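A conferência de imprensa de Gurnine

Última atualização: May 8, 2023
Leitura: 2 min
40 partilhas

Vi a conferência de imprensa do governador Eduardo Abella até ao fim, o que levou a manhã toda. Falou do acordo de fronteira entre Gurnine e Niltine, assinado em outubro, e respondeu a jornalistas dos dois lados do rio. Já tinha escrito aqui que não esperava grande coisa do acordo. Continuo a não esperar, mas há pontos que convém registar.

O primeiro é o regresso das famílias. Segundo o governador, 1178 pessoas já voltaram às aldeias do vale de Amrani, de um total de 1620 inscritas. Não disse quantas têm casa com telhado. Uma jornalista de Niltine perguntou-lhe isso duas vezes e ele respondeu das duas vezes com a história da ponte.

A ponte é o segundo ponto. Está aberta a peões, fechada a camiões, e quem vende fruta em Satico continua a dar a volta de 40 quilómetros pelo norte. Abella prometeu uma solução "dentro do calendário previsto". O calendário não foi publicado, pelo menos não o encontrei.

Sobre os desaparecidos falou pouco. Felicidad Baluyot, que representa as famílias de Niltine, pediu a palavra já perto do fim e leu uma lista de nomes. O governador ouviu-a sem interromper e disse que a comissão conjunta vai reunir-se outra vez. A comissão reuniu-se uma única vez desde a assinatura - e dessa reunião saiu um comunicado de quatro linhas.

Um leitor escreveu-me a dizer que sou injusto com Abella, que antes dele nem havia conversa. É verdade que não havia. Também é verdade que ele usou metade do tempo para falar da vitória eleitoral e das críticas da oposição, e as perguntas sobre o vale ficaram para o fim, quando parte da imprensa já tinha saído.

Quando o texto completo do acordo for publicado, volto ao assunto. Até lá, fico com os apontamentos que tirei e com as perguntas que ficaram sem resposta - a dos telhados, a do calendário e a da próxima reunião da comissão.
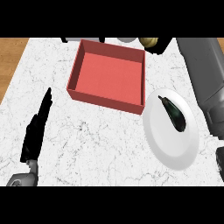
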